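3.2 Garment folding with paired hand-held grippers

The folding subset of the Lindovis data was recorded in furnished bedrooms in Hirville. An operator holds one gripper in each hand and folds clothes on a bed, then adds them to a stack. Each gripper has its own camera, so every demonstration gives two views of the same fold.

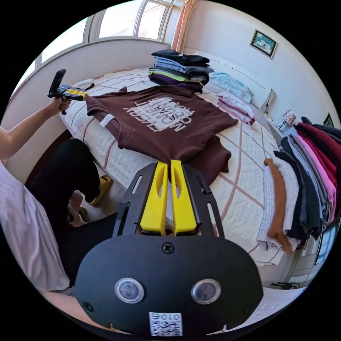
We collected 1,380 demonstrations and kept 1,177 after screening. A demonstration was dropped if tracking was lost on either gripper or if the two recordings could not be aligned in time. Shirts were started flat, and the operator chose which side to fold first. 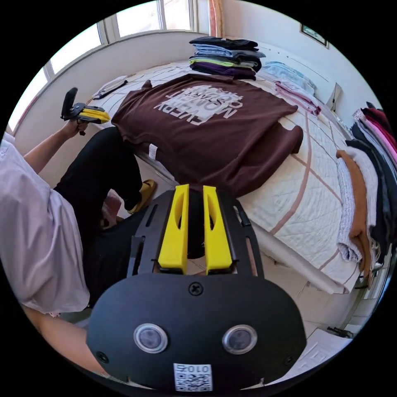
Printed shirts were kept in the set. Large lettering bends and breaks up as the cloth is folded, and we wanted the policy to see this during training. Finished stacks also stayed on the bed between garments.

Figure 4. Gripper-camera views from the folding subset, one bedroom.

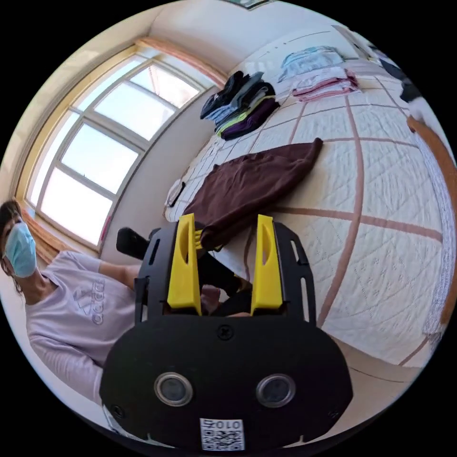

4 min read

The policy takes both camera views and predicts the motion of each gripper along with its opening width. We trained it with the Narum encoder frozen for the first 2 epochs. Motions are expressed relative to the current gripper pose, so no calibration to the bed is needed.

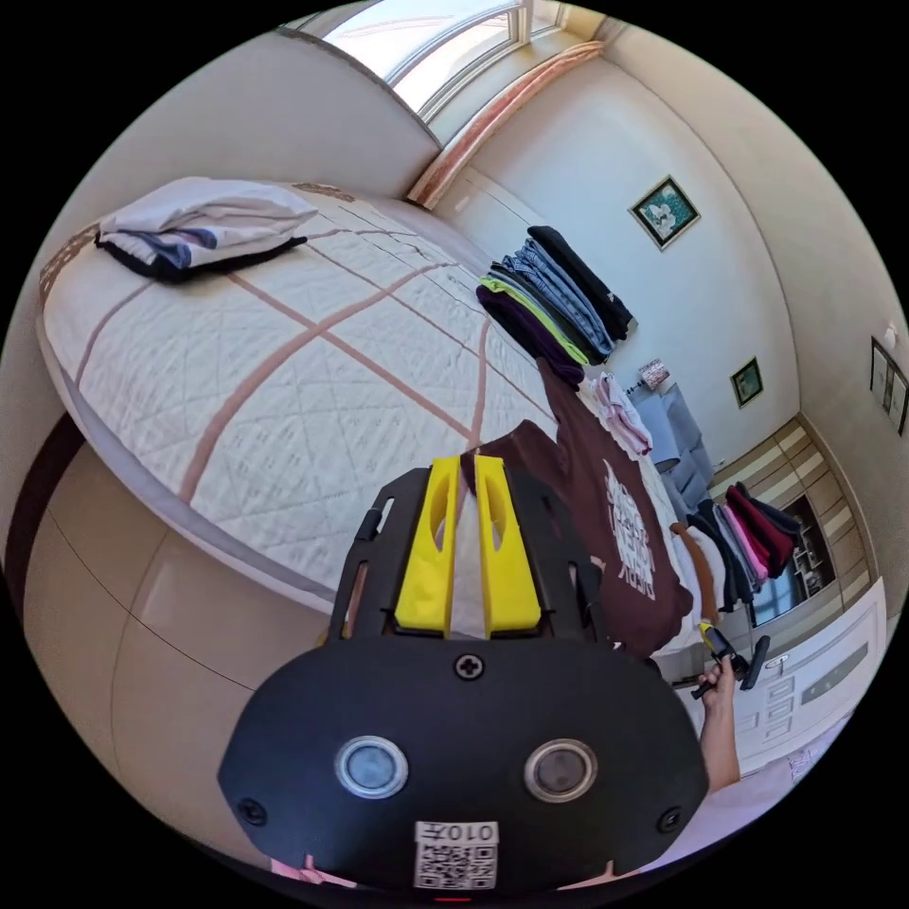 Jonalyn Javier
Research Engineer, Magbanua Lab

For evaluation we held out 43 demonstrations from rooms that do not appear in training. Error was highest at the second fold, when one hand often blocks the other gripper's view of the hem. Removing either camera made this worse. Sleeve folds were less affected, and we return to them in Section 4.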